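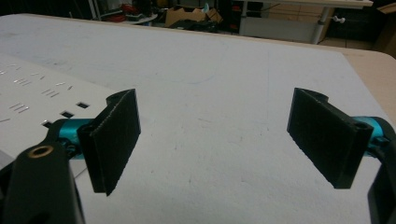 How do you get a pen line off a white tabletop?

Start with a damp cloth and a drop of dish soap, and if the line is still there once the table has dried, move up to rubbing alcohol on a cotton pad, working from the outer end of the line toward the middle.

OK, so that's the short version, and if you came to the September session you could probably have told me that yourselves. These are my notes for unit 4 of Looking After Furniture at Hatholm, typed up from the scribbles I teach from, so they wander a bit. Bring them with you next time because we'll be using the marks chart at the end.

Why a whole unit on white tops

White tables are what most of you asked for! Kitchen tables, craft tables, the desk in the spare room. They look great on delivery day and then everything shows: gray scuffs, crumbs, grit, that one long curve of ballpoint where somebody's hand slipped off the paper. A matte top is a little fussier than a shiny one. Scrub one patch too hard and you can polish it, and then you've got a glossy spot that catches the light every time you sit down (I have one of these at home, right where I eat breakfast).

Dirt first, always

I know I go on about this. Specks of dirt are hard little things, and if you wipe across them with a wet cloth you're dragging them over the surface. So brush them off first. I like a soft dustpan brush, the cheap kind, and I go toward myself in long strokes and catch everything at the edge. Then the cloth. Pick up anything lying on the table too, trays and mats and panels and all that. Don't wipe up to them and stop, or you get a tide line.

If you have a perforated mat or tray that lives on the table, turn it over and tap it out somewhere else first. The holes hold far more than you'd think, and the little slits are worse than the big holes. An old toothbrush does the job.

Scuffs

Most gray scuffs are something left ON the table: a smear of rubber from a foot or a bit of metal from the bottom of a pot. Those come off. The others are real scratches, and those don't. To tell them apart, close your eyes and run a fingernail across. If it catches, you're dealing with a scratch. If it glides, get the eraser out. I mean a plain white school eraser, which is my favorite tool in this whole course and costs next to nothing. Small circles, light hand, brush away the crumbs.

After the eraser, baking soda mixed with water to a loose paste. Put it on with a fingertip, leave it a minute, wipe, rinse. We tried the Drultier cream in class as well and I thought it was fine, though it smells strongly of lemon and half the room complained.

Please no sandpaper. I had a question about 600 grit last term and my answer hasn't changed. On solid wood, sure, we'll do that in unit 8. On a white coated top you'll go through the color and there is no going back.

Ink

Try things in this order and stop when something works:

soapy water
white eraser
rubbing alcohol on a cotton pad, fresh pad every few strokes
baking soda paste

Fresh pads matter. Min-kyu Ko showed us his desk at home, where a thin blue line had become a wide blue cloud, all from using one pad the entire way along. (He got it out in the end, with patience and most of a bag of cotton.) Test alcohol underneath or at a back corner before you go anywhere near the middle. Keep a window open, and keep it away from candles and the stove.

Some old ink just stays. Pale and faint is a perfectly good result, and I'd leave it there.

Wooden edges

If your table has a wood edge or a wood frame, treat it as a separate piece of furniture. Keep the alcohol off it, since it can lift a finish, and keep the paste off it too, because it dries white in the grain. Cloth wrung out hard, then a dry one straight after. Rounded corners take the most knocks and the most sticky hands, so give them a second pass.

Marks chart, fill in for next time

Pick one table you live with. Look at it from low down with a lamp on one side, which shows up loads more than the ceiling light does. Write down 3 marks, where they are, whether a fingernail catches, what you tried and what happened. Leave one mark alone so we can talk about it together.

Cloths: I get mine from Pesonen, flat weave, no fluffy ones. Wash them without fabric softener or they smear.

Room is the same as before, through the side door. Somebody left a gray apron.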